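Why Is Pink Pink? A Color Explainer for Curious Kids

By Colette Le Goff
Friday, May 29, 2020

Last week a reader called Dalva Paiva wrote to me with a question I couldn't stop thinking about. She wanted to know where pink is in the rainbow. She had looked and looked, she said, and there was red at the top and violet at the bottom and no pink anywhere!

Dalva, you have very good eyes. Pink isn't in the rainbow. So where does it come from? To answer that we need to talk about light, and about your eyes, and a little bit about your brain (which is doing a lot more work than you think while you read this).

First, what is light?

Light from the sun looks white, or a bit yellow, but it's a mix of lots of colors traveling together. When sunlight goes through raindrops, the drops bend it. Each color bends by a slightly different amount, so they spread out next to each other, and you get a rainbow. You can do the same thing with a glass of water on a sunny windowsill. Put a sheet of white paper on the floor and move the glass around until you catch a stripe of colors on the paper. It takes some wiggling. I needed a good long while the first time, and I spilled half the water on my foot.

Every color in the rainbow is light with its own wavelength. A wavelength is the distance from the top of one wave to the top of the next, like waves at the beach, only much, much tinier. Red has the longest waves that we can see and violet has the shortest.

Why things have a color

When light lands on a thing, some of it gets soaked up and some bounces off. The part that bounces off is the part that gets to your eyes. A ripe tomato soaks up most of the green and blue light and bounces back the red. Grass bounces back a lot of green. Something white bounces back nearly everything, and something black soaks up nearly everything. Have you ever worn a black T-shirt on a hot day? All that soaked-up light turns into warmth, and you can feel it on your back.

So what about a pink thing? It bounces back lots of red, but it also bounces back a fair amount of all the other colors. Mix all the colors of light and you get white, remember. Red light plus some white light gives you pink! It's a bit like stirring a spoonful of red paint into a pot of white. 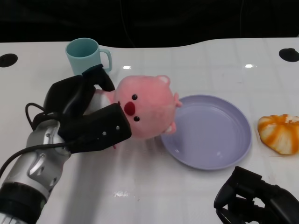

A pink plush toy and a white tabletop.

Now for your eyes

At the back of each eye you have a sort of screen called the retina. It's covered in millions of teeny cells that notice light. The ones that help you see color are called cones, and most people have 3 kinds. One kind is best at noticing long waves, one kind likes the middle ones, and one kind likes the short ones.

The cones can't say "pink" or "orange" or "turquoise." All each one can do is send a stronger signal or a weaker signal. Your brain compares the signals from all of them and works out a color. If the long-wave cones are shouting and the others are talking quite loudly too, your brain says pink. You never notice it happening. It's quicker than a blink.

My neighbor Didier Fleury has cones that work a little differently, so reds and greens can look alike to him. That's called color blindness, though he sees plenty of colors. He is a terrific cook, but he does ask his daughter whether the strawberries are ripe. 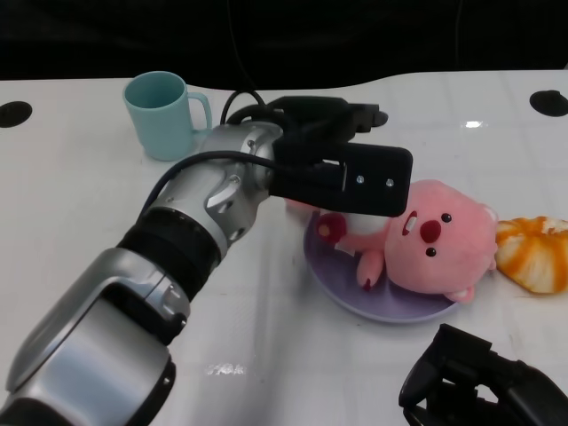

Pale colors are all made in the same sort of way. Lavender is a purple with a lot of white in it, and light teal is a blue-green with a lot of white in it. Grown-ups sometimes call these pastels. If you have a paint box, try making a whole family of them. Start with a blob of white and add the tiniest dot of a strong color, then another dot, then another, and paint a little square each time. Always add the strong color to the white! If you start with a big blob of red you'll use up your whole tube of white trying to get it pale. I know this from experience, and so does my kitchen table.

Does pink always look the same?

Nope! Try this one. Find something pink and look at it by the window in the middle of the day. Then look at it again in the evening under a lamp. Lots of lamps give off a yellowish light, so there is less blue light around to bounce off things. The pink is sending something quite different to your eyes, but your brain guesses that the lamp is yellow and tries to fix it for you.

It isn't a perfect fix, though. Sandrine Pons, who taught me to paint, made us choose our colors by daylight. I once ignored her and painted a whole bowl of peaches at night. In the morning they were the color of ham.

One more thing to try

Cut out 2 small squares from the same sheet of pink paper. Put one on a big piece of bright red paper and the other on a big piece of gray. Step back and look. The one on red will probably seem paler and duller, and the one on gray will seem pinker – even though you cut them out yourself and know they match. Ask someone who didn't see you cut them whether they're the same. My nephew Corentin Carré said no, and he wouldn't believe me until I slid them together.

If you paint a pastel family, give each square a name. Dalva has already sent me one of hers, a very pale pink called Rabbit Ear.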